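Last updated: August
Filed under: Bench Notes > Finishing
August, started 4:30 p.m. | Lise McKinnon

Shellac again. The Kirkness sample boards have been sitting on the rack for a while now and I finally got to look at them in decent light with a coffee in hand. Verdict: the dewaxed blonde is gorgeous and the garnet is way too orange on anything that started out warm. I knew that going in, and I still made a big jar of it.

For whoever picks this up after me, the flakes are in the Rollness tin on the top shelf, the one with the dented lid. Don't use the other bag. I tried dissolving a pinch of that overnight and got a lump like a gummy bear sitting in perfectly clear alcohol. Dead flakes. I wrote DEAD on the bag but the marker rubbed off, so it's going in the trash tonight (if I remember).

Color notes, so I stop arguing with myself. Blonde on the light tan wood barely shifts it, maybe a little honey in the end grain. Garnet on the dark brown board goes nearly black by the fourth coat, and it hides scratches beautifully, so I may keep the jar after all. What I really want to know is how a pale chair and a dark table sit together over a bright floor. Dark finishes next to white look a full shade darker than they do on the bench, every single time!

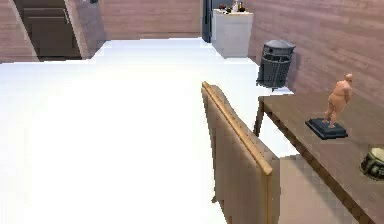 Pad versus brush

Padding wins, but only once the brush has done the first two coats. I tried going straight to the pad on board 11 and it dragged like crazy. Lint everywhere. The old T-shirt was the problem there, I think, and the next one went better with the linen from the rag box (the washed linen, in the blue bag, not the stuff somebody used for paste wax).

Humidity is the other thing. Mornings are fine. By mid-afternoon the shop is soup and I get blush, that milky haze, within a minute of putting the pad down. A quick wipe with straight alcohol cleared it on two of the boards. On the third it left a ghost I can still see if I tilt it toward the door. Going to let that one sit and try again after breakfast tomorrow, before I turn on the planer and warm the place up.

Oh, and the Mosquera brush sheds. I was so excited about that brush. Lovely handle, fits my hand like it grew there, and then it leaves bristles in the finish like a cat on a sofa. Washed it twice, combed it out, still shedding. Demoted to dusting.

Tabletops

This is where I keep going around in circles. Shellac on a chair back is a no-brainer: nobody sets a wet glass on a chair back. A tabletop gets coffee, nail polish remover, hot takeout boxes, and whatever else gets parked on it for months at a time. I did the ring test with a mug of boiling water straight on the blonde sample and got a white circle in the time it took to find my pencil. Rubbed out okay with a bit of alcohol and oil, but I wouldn't want to teach a customer to do that.

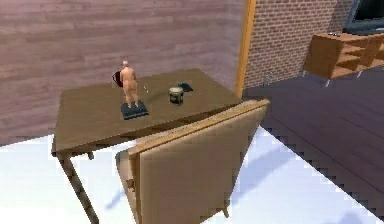 Medium-brown tabletop with the chair pushed in and a small figurine on it. Render.

So the plan for tops is shellac as a sealer only, then the Grarkis wiping varnish over it. One thin coat a day, scuffed between. I'm stopping at 1,000 grit before the last coat. I did a patch at 2,000 just to see, and it came up shiny in a plasticky way that I don't love, plus the next coat didn't seem to want to grab. Could be I rushed it. Worth repeating on scrap before anybody quotes me.

Felt pads go on everything before it leaves, figurine bases included. I pulled a lamp off a fresh top last winter and it took a perfect lamp-shaped bite of varnish with it. Still have the lamp. Still mad.

Rubbing out: paraffin oil and the gray pad, long strokes with the grain, then leave it alone. I have a bad habit of going back in for one more pass and cutting through at the edges, and the front edge is right where everybody's hand goes. Tape the edges first. Tape them!

Plank floors are a separate headache and I said I wouldn't take one on this year, so of course I've been asked. If I do, it'll be a dark one, long boards, and the hard part is always the doorway where it runs out and something bright starts on the other side of the jamb. You see every lap mark at that line. Work off the far wall, finish toward the door, keep a wet edge, don't stop for the phone. 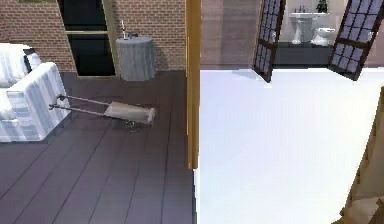
For tomorrow

- Toss the dead flakes, and write DEAD on the bag again in case I don't
- Re-pad the hazy board before the shop warms up
- Decant the garnet into small jars and put the month on each lid
- Cut more linen
- Order alcohol, we're down to the bottom of the can
- Repeat the 2,000 grit patch on scrap, waiting the full day this time
- Call Kirkness back with the blonde-and-varnish price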